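How I get old plastic plates clean, greasy film and all

Ximena Zepeda gave me a stack of picnic plates last October when she was clearing out her garage, and I nearly gave them straight back. Lovely colours, but every one of them had that tacky film old plastic gets when it's been sitting in a cupboard near a cooker. You wash it, you dry it, you run a finger over it and it still squeaks in the wrong way. I've since done the whole lot (and half of my mum's) and I've settled into a routine I'm pretty happy with, so I'm writing it down before I forget the amounts again.

What I use

A washing-up bowl, big enough that a plate can lie flat in it
Washing-up liquid, the ordinary sort
Bicarbonate of soda
White vinegar
A soft sponge with no green side!
An old toothbrush
2 clean tea towels
A thick towel or blanket to put the plates down on

I've tried the fancy stuff as well. Ciketti do a spray that smells of lemons and did nothing much for me, and the Bemell paste is good but far too dear for a pile of picnic plates. Bicarb wins.

Step 1: Soak

Fill the bowl with warm water, the sort you can keep your hands in comfortably. Please don't use water from the kettle. I warped a perfectly good saucer that way and it now rocks like a little boat. Add a good squirt of washing-up liquid and leave the plates under for as long as it takes to have a cup of tea. If yours are really bad, leave them for two cups of tea.

Step 2: The paste

Tip the water out and give the plates a shake. Mix three spoonfuls of bicarb with one of water in a mug until you get something like runny toothpaste. Smear it over the flat part with your fingers, then go round with the sponge in small circles, pressing lightly. You'll feel the drag go when the film lifts, it's very satisfying. Do the back too! I always used to skip the backs and then wonder why the plates stuck together in the stack.

The toothbrush is for the rim underneath, and for any maker's mark pressed into the plastic. Mine say Villaseñor in tiny raised letters and the muck in there was unbelievable.

Step 3: Vinegar rinse

Rinse off the paste under the tap. Then put 900 ml of cold water in the bowl with a generous splash of vinegar and dip each plate in and out. Bicarb can leave a chalky haze when it dries and the vinegar deals with that. One more rinse in plain water and you're done with the wet part.

Step 4: Dry and buff

One tea towel to dry, the other one to buff. Don't leave them to drip in the rack if you've got hard water like we have, you'll only get spots. Buff the middle first and work outwards.

Step 5: Check it under the light

Put the plate down on some fabric so it doesn't get scuffed, switch on the big light and look at it from above, then tilt your head a bit. You're looking at the shine. A bright reflection is brilliant for finding leftovers, as any smudge near it shows up as a paler or darker patch that you'd never spot by the window.
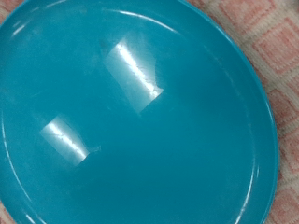

Two streaks of light on the turquoise one, with a couple of faint smudges close by.

Marks like those usually want another go with the buffing towel and a bit of breath on the plastic. If they're still there after that, put a dab of the paste on just that spot, rinse and buff again. Fine scratches won't come out with any of this, I'm afraid, and I wouldn't go near them with anything gritty.

Putting them away

I slip a sheet of kitchen roll between the plates and keep them in the sideboard, well away from the cooker. Maricruz Trujillo asked whether hers could go in the dishwasher after all this effort. I don't put mine in. If yours are marked as dishwasher safe then top rack, short wash, and take them out before the drying bit starts.

I do a batch on a Sunday with the radio on. Next up is the matching jug, which has a spout I can't get a finger down, so if you've got a good trick for spouts do leave it in the comments.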